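Teaching the hand before the arm

A research project called Urnance has spent the past year on a problem that sounds too small to need a year. It wants to know how much a robot can learn about picking things up from a person who never touches the robot at all.

The work is done at Tikkanen, a small laboratory that rents two floors above a bicycle shop. Its people walk about the building with a gripper in one hand, doing ordinary jobs with it. They move cups, stack boxes, push lids on to jars and put pens back in a drawer. A camera on the tool records each attempt from just behind the fingers. Later the recordings are used to train a control program, and the program is loaded on to an arm carrying the same kind of fingers.

The method itself is not new, and the team is careful to say so. Several groups have collected data with hand-held tools. What Urnance set out to test was a narrower matter: whether the moments between grasps are worth keeping.

Most people who prepare this sort of data cut those moments out. A recording is trimmed so that it begins shortly before the fingers reach the object and ends soon after they let go. The rest is thrown away as waste, and there is a lot of it. The hand wanders. It hovers over the table. It opens and closes for no purpose anyone could name. 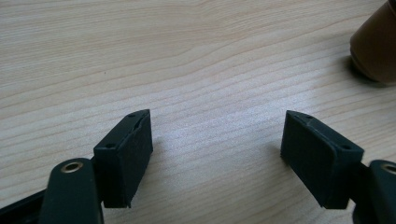
The team's suspicion was that a program trained only on tidy recordings never learns what failure looks like. It has seen fingers close on a cup many times, but it has hardly ever seen them close on air, so when the arm misses it has nothing to go on. Anyone who has watched one of these machines miss an object by a centimetre, then lift its empty fingers and carry nothing carefully across to a tray, will know the fault.

To test the idea, the group trained two versions of the program. The first, known as Randance, was given trimmed recordings only. The second, Dristitlow, was given the same recordings with the idle stretches left in. Each was then run on the same arm, on 4 tasks, with objects placed by hand on marks on the table so that both programs faced the same start.

On first attempts there was little to choose between them. Both missed at much the same rate, and the laboratory makes no claim that the longer recordings improve aim. The difference came after a miss. Dristitlow went back and tried again in 77 per cent of cases. Randance did so in 27 per cent, and in the others it usually went on to the next step with nothing in its fingers.

That is a large gap, but it comes from one laboratory and one design of gripper. The tasks were short and the tables were clear of clutter. The report says all of this on its second page, and adds that the longer recordings made training slower and took up a good deal more storage.

There is also the matter of wear. Finger pads get scuffed with use and their edges start to go. Swapping in new ones changes how the fingers look to the camera, and early in the project a fresh pair was enough to upset a program trained on old ones. The laboratory's answer was to stop changing pads on a fixed schedule and to let sets of different ages go round together, so that the recordings would hold a mixture. The report gives this a single paragraph. Other groups may find it the most useful part.

Light caused more trouble than expected too. A varnished table near a window gives a bright patch that moves through the day, and recordings made at nine in the morning do not look like those made at four. The group first put up blinds, then took them down again, on the view that a robot in a kitchen will have to put up with the sun.

The next round of work starts in January. It will use soft objects, such as cloths and bread rolls, where it is harder to tell from the camera whether the fingers are holding something or have only pushed it aside. The team has not yet settled how to score those cases. At present two people watch each recording separately and note what they think happened, and they disagree more often than they would like.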